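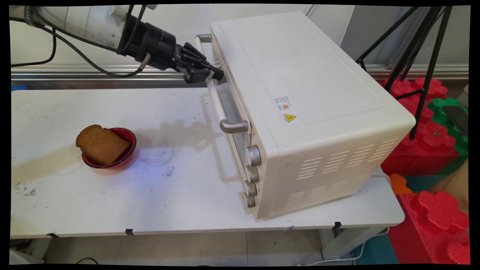 *A countertop toaster oven with four knobs, the top one the largest.*

Every May my building's message board fills up with people selling small ovens, and every May the same argument comes back: you don't need a real oven. The little one does everything, heats up faster, and costs less to run. I've heard it from neighbors, from the man at the hardware store, and from an energy newsletter put out by our local utility, Pindora, which told me last spring that I could save "up to" a certain amount a year by cooking small. I have learned to read "up to" as a number that includes zero.

I own a toaster oven. I like it. My complaint is with the savings talk, and with how easily we repeat it.

Start with the case in favor. A small box takes less heat to fill than a big one. Fine. If you're reheating two slices of pizza, lighting up a full-size oven is silly, and I won't defend it. But the comparison is always set up that way, with one sad piece of food and a cavern to warm. Try it with a tray of chicken thighs for four. In my toaster oven that's two batches, and the first is going limp under foil while the second browns. Nobody's newsletter has a chart for two batches.

Then there is the purchase. Filali, the chain out by the highway, had 9 models on the shelf when I last went in, and the cards in front of them all mentioned energy in some way. None said how long the thing would last. My first one was a Sarnow and it quit a little after the warranty did. The repair shop on my street won't open them up. So whatever I saved in electricity went toward a second oven, and the old one went to the curb with the others.

I tried to work it out properly once. I wrote down what I cooked and for how long until I had 738 minutes of oven time, which took longer than I'd like to admit. Most of it was toast. Toast! I had been crediting my thrifty little appliance for work that an ordinary toaster would have done with less fuss. Take the toast out, and what remained came to pennies a week either way, and I couldn't swear to the direction.

My sister-in-law says I'm missing the point, that people buy them for small kitchens and hot summers. She's right about both. If you rent a room in Wusero with a hot plate and one window, a countertop oven is a fine thing to own and you don't need a lecture from me. In August I use mine so the kitchen stays bearable. Those are good reasons. They're also reasons you can check for yourself by standing in the room.

The savings claim is different. It depends on what you cook, how often, what you pay for power, what you owned before, and when the new one dies. The utility knows none of that about me. It prints a figure anyway, and the figure gets passed along at dinner parties until it sounds like something everyone has always known.

What I'd want from Pindora is dull: show me 500 households that bought one, their bills before and after, and how many of those ovens were still working three years later. I wrote and asked. I got a coupon back, good at Filali, on any model over 700 watts.

It's on my fridge, under a magnet. I haven't used it.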